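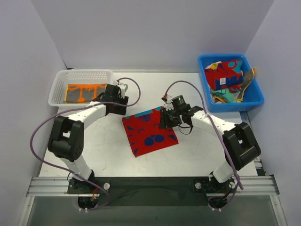
The white table, basket at the back left. October.

Madder again! I know, I know, I said I'd leave it alone until the new year, but Morven came back from Moffat with a bag of root from her aunt's garden and I couldn't leave it sitting on the shelf looking at me. So, notes before I forget, as the last lot went in my head and stayed there.

Root was already dried but in great long pieces, so most of the morning went on chopping. Tried the old coffee grinder and it jammed on the woody ends straight away (sorry, Gumaro, I've cleaned it, mostly). Ended up with secateurs and then the big pestle. 300 g of root in the end, against the same weight of wool, which is generous, but I wanted a proper red this time and had enough of salmon pink in the spring to last me.

Wool is the Grirnine two-ply, scoured and mordanted with alum at 10 per cent. I left the cream of tartar out. Morven thinks that's a mistake and she may well be right, her skeins always come out clearer than mine, but if I change the water and the tartar in one go I won't know which did what.

Water: half the job, as ever. Ours is so soft up here that madder goes orange if you so much as look at it. Last time I used rain from the butt, which was worse. Today I went with tap and a spoon of powdered chalk, stirred in until it went cloudy, and then the root on top in an old pair of tights. Very glamorous. Smelled like a wet shed.

Started it cold and brought it up slowly. Got to 40 degrees and held it there for ages, drinking tea and reading the thermometer every time I walked past, then let it creep up a bit more before lunch. I didn't let it anywhere near a simmer. That was my undoing with the Skiltness fleece, where the phone rang and I came back to a pan of brown. Still cross about that fleece.

Three skeins in: one out at lunch, one in the middle of the afternoon, and the last one is stopping in the pot overnight with the lid on. The lunch one is drying on the back rail and it's a brick sort of colour, decent, a bit flat. The afternoon one is much better. Proper warm red with hardly any orange in it! I held it up against the scrap from the Lurnimov blanket and it's close, though I'd want daylight before swearing to it.

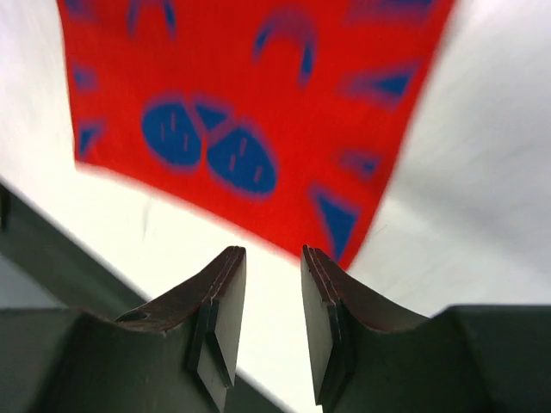

Gumaro wrote in the margin: When does the chalk go in, with the wool or before it?
Before. Stir it into the cold water first and let it go cloudy, then add the root, and the wool last of all.

Other bits. The tights split near the toe and there are crumbs of root all through the second skein, so it'll want a good shake outdoors once it's dry. Muslin next time, or the paint strainers if anyone can remember where we put them. The lid of the big pan doesn't fit since it was dropped, and I had a tea towel tucked round it all afternoon.

Don't chuck the bath! There's plenty left in it and I'd like to run some of the thin grey yarn through for a coral. If whoever's in first could fish out the last skein, squeeze it (gently) and leave it unrinsed in the bucket by the sink, I'll be in by 3 to wash it. Labels are tied on with the green string. Need more alum, and gloves in a size that isn't enormous.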